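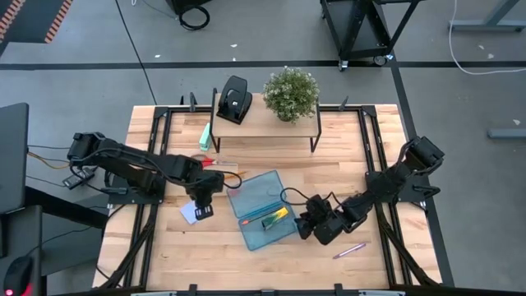 Ich habe mir gestern Abend endlich unsere Regeln für die Arbeit am Zweiarmtisch vorgenommen. Die alte Fassung stammt noch aus dem November, hatte vierzehn Punkte und ich glaube, außer Liv und mir hat die keiner je bis unten gelesen. Jetzt passt alles auf 2 Seiten, und ich bin ein kleines bisschen stolz!

Weil nach dem letzten Beitrag ein paar von euch gefragt haben, wie wir das im Alltag handhaben, schreibe ich mal auf, was drinsteht. Wer eine Risikobeurteilung nach Norm braucht, ist bei mir falsch. Dafür haben wir Embla Solberg, und die hat für ihren Ordner deutlich länger gebraucht als ich für diesen Text.

Fangen wir mit den Händen an. Solange die Arme freigegeben sind, greift niemand über die Tischplatte. Auch nicht kurz, auch nicht, wenn nur der Stift weggerollt ist. Erst Halt drücken, dann laut "Halt" sagen, dann die Antwort der zweiten Person abwarten. Das laute Sagen kam mir am Anfang furchtbar albern vor (ich habe es in der ersten Woche eher gemurmelt), inzwischen rutscht es mir zu Hause beim Kochen raus.

Dann die Gegenstände. Bei uns ist das meistens Bürokram: Schere, Locher, Stifte, ein aufgeklapptes Etui. Klingt harmlos, aber eine Schere im Greifer ist eben eine Schere, die sich mit Motorkraft bewegt. Unsere Regel: Scheren kommen geschlossen auf den Tisch, und wer sie hinlegt, nimmt sie am Ende des Durchgangs auch wieder weg. Zerbrechliches bleibt draußen. Über Pflanzen haben wir lange diskutiert - Liv Sandberg war dagegen, ich dafür, am Ende steht jetzt im Text, dass Deko nach hinten gehört und beim Aufbau einmal auf sicheren Stand geprüft wird. Damit können beide leben.

Mein Lieblingsthema sind ja Kabel. Bitte nicht lachen! An jedem Handgelenk braucht die Leitung genug Spiel für die volle Drehung, aber eben nicht so viel, dass sie unterwegs etwas mitnimmt. Wir fahren deshalb vor dem ersten Durchgang beide Arme langsam in die äußersten Stellungen und schauen nur auf die Schlaufen. Das dauert ein paar Minuten und ist sterbenslangweilig, und ich bestehe trotzdem darauf. Für den Boden gilt: Was quer durch den Laufweg hängt oder liegt, wird vor Beginn umgelegt. Papierschnipsel und Fussel werden abends aufgefegt, auch die ganz kleinen, damit sie nicht in den Rollen der Wagen landen.

Die Klemmen am Rahmen prüfen wir einmal morgens und einmal nach der Mittagspause, von Hand, reihum. Bei Molitz machen sie das mit einer Strichmarkierung über Klemme und Profil, dann sieht man jede Verschiebung sofort. Finde ich großartig, habe ich geklaut, steht jetzt als Punkt 6 drin.

Neu ist außerdem das Protokoll. Bei Durchgang 1698 hatten wir einen Stopp, den sich hinterher keiner mehr erklären konnte, weil nur "Stopp, weiter" im Heft stand. Ab sofort wird notiert, welcher Arm, welcher Gegenstand, wer gedrückt hat. Bis 3000 wollen wir so durchziehen und dann schauen, ob sich Muster zeigen.

Midtbø möchte unsere Regeln übernehmen, Ellis hat schon Änderungswünsche geschickt (vor allem zur Geschwindigkeit beim Einrichten, da sind die strenger als wir). Die arbeite ich nächste Woche ein. Wenn ihr an euren Tischen etwas anders macht, schreibt mir das gern in die Kommentare, am liebsten mit dem Grund dazu. Und falls jemand eine gute Lösung für Steckernetzteile hat, die irgendwo zwischen den Leitungen baumeln: her damit!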